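Heltix Drindallow Microwave Oven - User Guide
Section 3: Positioning and First Use
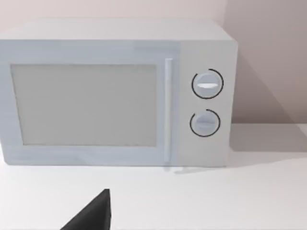
Fig. 3 - White microwave oven on a flat countertop, door to the left of the front.

3.1 Choosing a position

1. Pick a flat, level surface that will take the weight of the oven with a full dish inside.
2. Leave a gap of at least 300 mm above the oven. Do not put it in a closed cupboard.
3. Keep it away from the hob, the sink and any radiator.
4. Check that the plug can be reached once the oven is in place.

CAUTION: The oven is heavier on one side. Lift it with both hands under the base, never by the door.

3.2 Unpacking

1. Take out all packing, including the card under the turntable.
2. Peel the clear film off the outside. Leave the small cover on the inside wall of the oven where it is - it protects the part the microwaves come through.
3. Look over the door, hinges and seal. If anything is bent or cracked, do not plug the oven in. Ring the shop.
4. Wash the glass turntable in warm soapy water and dry it. Wipe the inside with a damp cloth.

3.3 Connecting to the mains

Plug the oven straight into an earthed wall socket. Do not use an extension lead or share the socket with a kettle or toaster.

3.4 First use

1. Fit the roller ring, then the turntable.
2. Stand a mug holding 300 ml of cold water in the centre.
3. Close the door until it clicks.
4. Heat on full power for 3 minutes.
5. Wait one minute before opening the door. Lift the mug out with an oven glove.

Note: A slight smell is normal the first time. Open a window. If it is still there after 4 uses, switch off at the wall and see Section 7.

WARNING: Never run the oven empty. Do not use metal dishes, foil trays or plates with a gold or silver rim.

3.5 After a power cut

Check that the door is closed and the oven is not empty before you start it again. If it does not start, check the plug and the socket first.

Heltix Customer Care, 157 Horura Road | Guide text: Nimal Ekanayake | Revised 2018-09-23 | © Heltix | Back to top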